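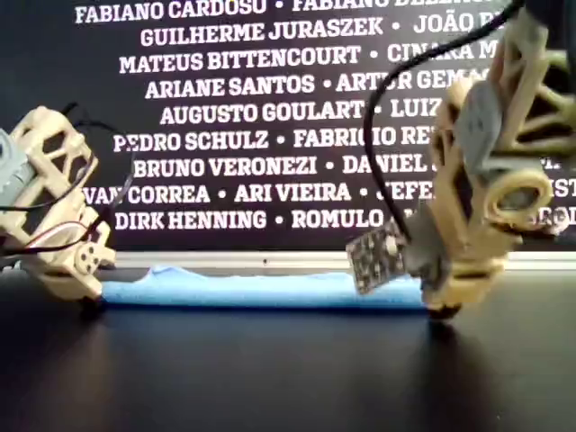
Maintained by Shahla Talebi
Last updated Thursday, October 17, 2024

Lepik Colour Names

A word list of colour names as people write them when they sell, swap or give away household goods. It covers paint tins, curtains, yarn, kitchenware and second-hand furniture. The light blue end of the list is the most crowded, and it is the part most people download it for.

What is in it

There are two files. The first, names.csv, has one row per spelling. The second, groups.csv, ties spellings together under a plain parent colour, so that "duck egg", "duckegg" and "duck-egg blue" all sit under light blue.

Columns in names.csv:

name: the spelling as written, in lower case
parent: the parent colour
region: AU, NZ, UK or blank
source: ads, swatch or reader
note: free text, often blank

There are 19 parent colours. Cream and beige are kept apart, which was argued over in the Studa version and settled in March. Grey is always spelt grey in the parent column. If a seller wrote "gray", that spelling stays in the name column.

Where the names came from

Most rows were typed in from printed classifieds and shop swatch cards. The rest were sent in by readers of the Cila newsletter, who were told their words would be published. Phone numbers, suburbs and sellers' names were left out at the typing stage, so there is no fuller copy to ask for.

A spelling had to turn up in at least 2 places to be included. Reader submissions are exempt from that rule and are marked "reader" in the source column. Filter them out if you want only printed usage.

Known problems

Greens are thin. Over 60 rows have a parent colour I am not sure of, and these have "check" in the note column. Teal is the worst of them, as half the sellers seem to mean green and half mean blue.

No hex values are given. A name like "oatmeal" was used for everything from near white to brown, and one value would be misleading.

Some names are old-fashioned and a few are rude. The rude ones have "rude" in the note column.

Using it

Files are UTF-8 with commas as separators. Skusex users should import groups.csv first or the parent lookup comes up blank. Excel opens both files without fuss.

You can copy, change and republish the list, including for paid work. Please keep the name Lepik somewhere in your credits.

Corrections

Send up to 200 rows at a time, in the same column order. Put where you saw the name in the note column. Rows without a note will wait until I can find the name in print myself.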